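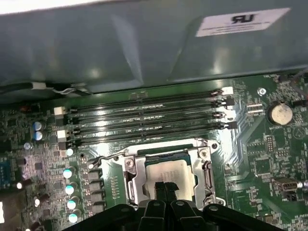
Fig. 5.1 A green circuit board under a sheet-metal shroud.

Chapter 5
Heat and Where It Goes

Start with the bill. Cuvside, a small print shop, 46 machines, one window unit. By August the back room was too hot to work in. Why? Every watt a machine pulls from the wall ends up as heat in the room. All of it, near enough.

So, this chapter: conduction first, then convection, then radiation (short). Units are in watts and degrees C thoughout. Review Chapter 4 if power and energy still blur together, they will trip you up in Problem 7.

Key terms: heat sink, air flow, thermal resistence, steady state.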